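4. Adding a ruler or head of state to the Dreltbridge archive

Use this section when you enter a new biography — monarch, emir, president, regent, whoever held the office. For town mayors see section 6. Log in as Editor first. Viewers can't save.

4.1 Before you start

Have ready: full name, house or dynasty, birth year, dates of reign, one source per date. Two is better. No source, no date, leave the field blank.

Caution: don't paste from a word processor. The form keeps hidden formatting and the family tree breaks.

4.2 Create the record

1. Open People, then New, then Office Holder.
2. Type the name in the order the person used it. Honorifics go in the Title box, not in the name.
3. Pick the house. Not on the list? Type it and press Add. Check spelling first, we have Sukel in there twice allready.
4. Enter the reign. Start year, end year. Still in office — leave end year empty, do not put "present".
5. Number in line. Only fill this in if the source gives it. Regents don't get a number.
6. Save as Draft.

Note: summary text is cut at 287 characters on the list page. Put the office and the country first.

4.3 Link parents and heirs

1. From the draft, click Relations.
2. Search the father or mother by surname. Results show 12 at a time, use Next.
3. Choose the relation type. "Third son" goes under Birth Order, seperate from succession.
4. Repeat for heirs.

Caution: linking a person to themselves locks both records. Happened with the Issa of Wedham entry. If you get the lock message, stop and write to Hemant Kashyap.

4.4 Portrait and page pictures

One portrait per record, upright. Other pictures go in the Page Pictures tray and show wherever you drop them in the text. Caption optional. Credit is not.
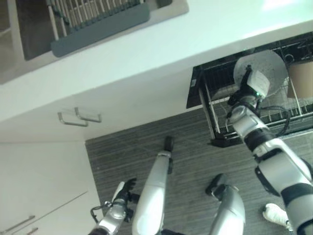

4.5 Send for review

1. Open the draft, click Submit.
2. Review takes up to 72 hours. Drafts sent after Monday noon go in the next batch.
3. Sent back? Read the red notes, fix, resubmit. Same record, don't start a new one.
4. Once it's live, check the timeline page. Reign bar missing means the start year is blank.

Old versions stay under History. Editors can restore the last 2.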